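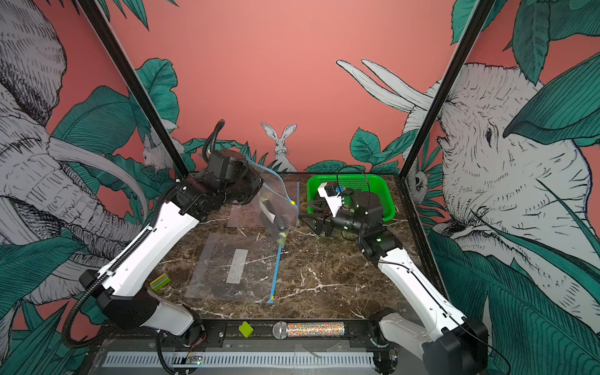 Chapter 7
Two Arms, One Bag: Learning to Handle Thin Plastic

7.1 Why bags are hard

Most of the methods in the earlier chapters assume that an object keeps its shape. A block that is grasped at one corner goes where the corner goes. If the gripper knows where it is holding the block, it also knows where the rest of the block is, and a planner can work out the remaining motion with ordinary geometry.

A plastic bag breaks this assumption in several ways at once. It bends under its own weight. It sticks to itself. Its shape depends on what is inside it, and the contents can slide while the bag is being lifted. A clear bag adds a sensing problem, because the depth camera often returns the surface behind the plastic and leaves holes where light is reflected. Two bags of the same size, lifted from the same corner, can hang in quite different ways.

This chapter looks at one family of methods for this kind of object: learning a two-arm policy from human demonstrations. We follow a single study through all its stages, from the choice of task to the final test. The study was carried out at the Zinosden laboratory and used a training program called Zeleke. The task itself is plain. A zip-top bag with something inside must be picked up by one arm, held so that the other arm can reach the opening, opened, and emptied into a tray.

After reading the chapter you should be able to:

– explain why a fixed grasp point is a poor target for a bag
– describe what is recorded in a two-arm demonstration
– say what an action chunk is and how its length affects behavior
– read a table of stage-by-stage results and find the weak stage
– suggest a fair comparison between two policies

7.2 The work cell

The two arms are mounted at the front corners of the table and reach inward. Each carries a gripper. A mount at the corner leaves the middle of the table free, but it also means that the forearms cross the workspace at a slant, and the far corners can be reached only with the elbow nearly straight. Placing the tray too far back costs wrist motion that is needed later for pouring.

The cell is enclosed on three sides by printed panels. Early policies in the study were trained against bare gray walls and did badly when the cell was moved to another room. The group then changed the wall panels several times during data collection, using busy patterns with large leaves and animals. The idea is the same as the random textures described in Chapter 4. If the background changes while the correct action stays the same, the network has less reason to depend on the background.

Other items are also left on the table. They have no part in the task. A policy that has only seen a bag and a tray may treat any small bright object as the thing to be grasped, and clutter in the training data makes this less likely. The positions of these items were changed between sessions.

The tabletop is dark, and this was a matter of some debate in the group. Clear plastic shows up on a dark surface mainly through its highlights, and these move when the lamp or the camera moves. A light surface gives weaker highlights but makes folds a little easier to see. The dark top was kept, and the lamp was fixed in place for the whole study. Problem 7.4 asks what this choice does to the conclusions.

7.3 Collecting demonstrations

A demonstration is a recording of a person doing the task through the robot. In this study the operator moved two small leader arms by hand, and the two working arms copied their joint angles. At each time step the system stored:

– the joint angles of both arms
– the opening of both grippers
– the commands sent to both arms
– one image from each camera

The recording rate was 30 time steps per second. The operators worked in short sessions, since holding two leader arms steady is tiring and tired operators produce jerky recordings.

A total of 60 demonstrations were kept for training. Another 14 were recorded but left out. Most of the rejected ones had a dropped bag and no recovery, and a few had a camera fault. The group kept demonstrations in which the operator fumbled and then recovered. This is worth noting. A data set made only of smooth, perfect runs gives the policy no information about what to do after a poor grasp, and with thin plastic poor grasps are common.

The operators were given three rules. Take hold of the bag near the seal before lifting. Hold it still while the second arm approaches. Do not pull against a closed seal. Within these rules they were free to choose their own motions, and they did. Some lifted the bag high above the table, others kept the lower edge resting on the surface. Both ways work, but they do not mix well, as Section 7.5 will show.

7.4 The policy

The policy takes the current images and joint readings and gives a set of commands for both arms. It is a single network. An early version used one network for each arm, and the arms then disagreed about timing. The second arm would start to reach before the first had finished lifting. Giving one network control of both arms removed most of this trouble, because the training data always show the two arms in a matched state.

The network does not predict one command at a time. It predicts a short run of future commands, called an action chunk. The robot carries out part of the chunk, then the network looks again and predicts a new one. Chunks help in two ways. They smooth the motion, and they reduce the number of decisions in a task, so that small errors have fewer chances to add up.

The length of the chunk is a compromise. With a long chunk the robot is slow to notice that the bag has swung or slipped. With a very short chunk it tends to hesitate, most of all at points where the operators themselves had paused. The group tried several lengths on a small set of trials and settled on 30 steps, or one second of motion, of which the first half was carried out before the next prediction.

No model of the bag appears anywhere in the method. The network is never told where the seal is or how the plastic will bend. Whatever it knows about these things, it has picked up from images and matched commands. This makes the method easy to set up for a new task – record new demonstrations and train again – but it also makes failures hard to explain. When the gripper closes on empty air beside the seal, there is no stored estimate of the seal position to inspect.

7.5 Results

The task was divided into four stages, and a stage was counted as passed only if all earlier stages had been passed. The policy was tested on 19 trials with bags placed by a person who did not know which policy was running.

Table 7.1 Trials passing each stage

Stage Passed
Grasp and lift 19
Second arm grips the edge 14
Seal opened 12
Contents in tray 11

The first stage gave no trouble. The largest loss is at the second, where the other arm must find the edge of a hanging bag. Five trials ended there. In four of them the gripper arrived at a reasonable height but closed in front of the plastic or behind it. This points to depth as the cause: a single view from the side gives little help in judging how far away a thin clear sheet is.

The group also looked at how high the bag was held. In the failed trials the first arm often stopped between the two heights used by the operators, at a level that almost never appeared in the data. This is the averaging problem from Chapter 5. Where the demonstrations contain two good answers, a policy may give a value between them, and the value between them may be no good at all.

Two of the remaining losses came at the seal. Both grippers were holding plastic, but one was too low, and pulling stretched the bag without opening it. The last lost trial was a miss at the tray.

For comparison, a scripted method was tested on the same bag positions. It grasped a fixed point on the bag, lifted to a fixed height, and moved the second arm to a fixed meeting point. It passed the first stage in 14 trials and the second in only two. The script cannot respond to the way a particular bag happens to hang, and the meeting point was rarely where the edge was.

7.6 What the results do and do not show

The figures support a limited claim. With a modest number of demonstrations, one network can coordinate two arms well enough to empty a zip-top bag in more than half of the trials. They do not show that the policy would work with paper bags, or under another lamp. All test bags were of the same general type as the training bags. A second round of tests, run in February at Womell with a different cell, is discussed in Chapter 9 along with other transfer studies.

It is also a small test. A change of two or three trials would alter the percentages a good deal, and small gaps between policies should not be given much weight. Section 7.7 introduces a simple way to put an interval around a success rate and uses Table 7.1 as its first case.

Terms introduced in this section: leader arm, action chunk, stage-by-stage scoring, averaging problem.

© Brolari Press. Draft chapter for course use, revised 2025-06-09. Contact the publisher for permissions | Back to top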